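Course handouts > Automation 2 > Visits

Notes to the visit at the Pudari workshop, Plimwood

Please read these notes before you write your visit report. The report has one page and must answer the questions from unit 4.

The workshop prepares robots for sorting and tidying work in homes and small shops. We were in the hall where the arms are taught by remote control. An operator moves a handle, the arm follows, and the movement is recorded. One such recording is called an episode. For the slipper task the team has collected up to 3,000 episodes, and 975 of them were kept for training after the check.

The task sounds simple: take a slipper from the floor and put it in its place. In the lecture we spoke mainly about rigid parts, for example boxes and metal blocks, where the grip point can be calculated from a drawing. With a slipper this is difficult. It bends when it is pressed, and it can lie on its sole, on its side or upside down.
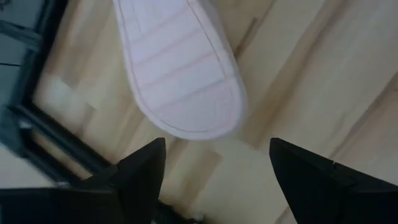
The second difficulty is the view. A camera at the wrist comes very near to the object, so it sees the fingers and the target together, but it loses the rest of the room. It also moves with the arm, and fast movements give blurred pictures. For this reason the Cinilau control software, which was shown to us after the break, limits the speed of the arm to 100 millimeters per second in the last part of the approach. Outside this part the arm may go faster.

Please compare this with the Willems method from unit 3. There the camera is fixed above the work area and the position of the object is measured one time, before the arm starts. Write in your report which method you would choose for soft objects, and what you would lose with your choice.

Some words you will need:

Approach: the movement from the waiting position to the object.
Compliance: how much a part gives way under force.
Occlusion: one thing hides another from the camera.
Release: the opening of the fingers at the end of the task.

Reports are collected at the beginning of the first lesson in September. Drawings by hand are allowed if they are clear and have labels.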